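Re: [skitley-swap] Thrifted tees, shrinking and stretching
Posted by Sofia Galanis, Sunday, July 31, 2022
8 replies | 114 views

Hi all, I've been reading this thread over breakfast all week and finally have something to add. Old T-shirts are my weakness (ask my closet!).

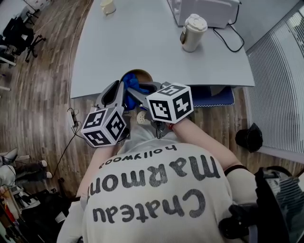 1. What Helmi asked

Helmi Toivonen wrote:
> I picked up a stack of used cotton tees at the Brunet Street sale
> in June and half of them smell like somebody's attic. Hot water
> scares me because of the lettering. Has anyone gotten the smell out
> without wrecking the print? Also, one is a size too small and I
> love it. Is there any hope?

Helmi, yes to the first one and sort of to the second. For the smell, I turn everything inside out and soak it in a tub of cool water with a cup of plain white vinegar. I leave mine for an hour, swish it around when I walk by, then run a normal cold wash with whatever detergent is on the shelf. If it still smells like attic I do it all over again. One gray sweatshirt of mine took three rounds and I was ready to give up on it, but it's now what I wear on every car trip.

Please don't mix the vinegar with bleach, and skip fabric softener, which just seems to lock the smell in. Then hang them outside if you have a line. Mine go in the shade, still inside out, and I bring them in before supper or the birds get involved.

2. The size thing

I've had some luck soaking a snug tee in lukewarm water with a good squirt of hair conditioner, then pulling it gently side to side and drying it flat with cans of beans on the corners. You get a little width. You do not get a whole size, and if you tug across a big print it will crack, so pull from the side seams only. Mine crept back in after a few washes, so I'd call it a temporary fix.

3. Prints that are already fading

I leave those alone. My sister swears by going over worn letters with a fabric marker and I have seen the results, and no thank you. Cold water, inside out, no dryer, and a soft old print will hang on for years. If you have to iron, put a dish towel over it.

Oh, and before I forget, I have 25 wooden hangers to give away, plus a bag of kids' shirts, mostly size 8. I'm near the Mesow end of town and home most evenings. Write me off list and I'll leave them on the porch for you.

Does anybody have a trick for yellow collars? I've tried baking soda paste and mostly ended up with a crusty sink.

Sofia

Reply to list | Contact the list owner | Back to top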